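1/ In October I moved from one apartment to another on the other side of Bunberg, and I did it without a moving company. Several people asked me how it went, so I will write it here in small parts. English is my second language, please be patient with my articles.

2/ First the money, because this is what everybody asks. Golob, the biggest mover in our town, offered me a price of 1,039 for one day. It included the truck, two men and the insurance. It is a fair price, I think. But my whole furniture did not cost so much when I bought it, so I said thank you and rented a van.

3/ I started to pack three weeks before. My neighbor said this is too early. For the books it was not too early at all. For the kitchen it was a mistake, and I ate soup from a measuring cup for nine days.

4/ Books: small boxes only. I knew this rule and still I filled one big box with dictionaries. I could not lift it, I could not even push it over the doorstep. I unpacked it at eleven in the evening and packed it again in four small ones.

5/ Clothes: I left them in the drawers of the dresser, and carried the drawers one by one with a bed sheet tied around. The dresser is a Furetti, old model, and the drawers come out completely if you lift them a little at the front. With other dressers please try before the day of the move.

6/ Plates stand on their edge, like records. Between them I put kitchen towels and socks. I have now very clean socks which smell like cardboard. One saucer broke, and it was the one I carried in my hand to be sure.

7/ Where I got the boxes. The supermarket gives them in the morning before nine, but most are low and open, good for fruit and bad for moving. The bicycle shop has long ones. The pharmacy has the best, small and strong, but you must ask every day and they begin to know your face.

8/ I prefer plain brown cardboard with no print. On a printed box my marker disappears between the letters, and then I am looking for the coffee pot in something that says bananas. A torn corner does not disturb me if the bottom is good.

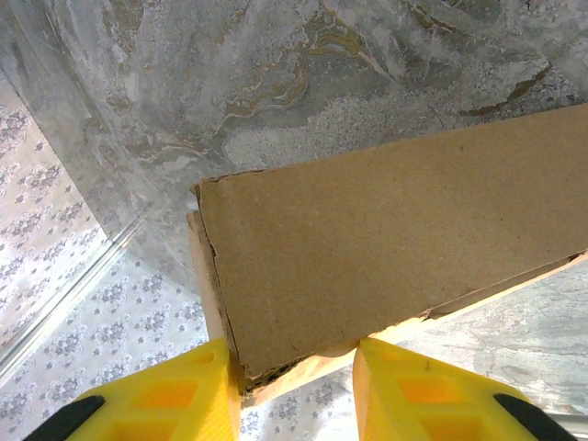
9/ Labels. I wrote the room on two sides and never on the top. When boxes are standing one on another you cannot see the top. In my last move I wrote only on the top, and I opened everything like a child at a birthday, but with less joy.

10/ I also wrote one number on each box and kept a list in a notebook. The list stopped to be useful at the moment when I packed the notebook.

11/ The tape. Do not save on the tape! I bought the cheap one and it opened by itself during the night, I could hear it from my bed. Then I bought Brokance from the hardware store, which costs double and makes a terrible noise, but stays where you put it. Two strips along the bottom and one across.

12/ The van. I reserved it for Monday, as the weekend price was higher and the street is more quiet. I had to take a free day from work. The distance is 2 kilometers and we drove it four times. The van was bigger than I am used to, and I apologize to the lady with the flower pots. The pots are fine.

13/ My new apartment is on the third floor and the elevator has a sign: 75 kilos. I weigh less than this, but not much less, so the boxes went up in the elevator alone and I went up the stairs to meet them. My brother sent from below, I received above. After one hour we had a good rhythm and stopped to shout.

14/ The sofa did not fit in the elevator, and also not around the turn of the stairs. We took off the feet. Then we took off the door of the apartment. I recommend to measure the sofa before, and the stairs too, and not only the living room where you want to put it.

15/ What I would pack last and open first: toilet paper, a lamp, scissors, the kettle, one towel, the charger. I had all of this together in a blue bag. It was the only thing in this move that I planned perfectly. I left the bag in the van and had to call the rental office.

16/ Somebody asked if I would pay Golob next time. If I have stairs again, yes, for the heavy things only. They told me they also do half days. The books I would still carry myself.

17/ I have now a pile of flat boxes behind the bedroom door. If you live in Bunberg and you move soon, write me a message and you can take them for free. You must come to the third floor, but at least they fit in the elevator.

Contact | Copyright | Back to top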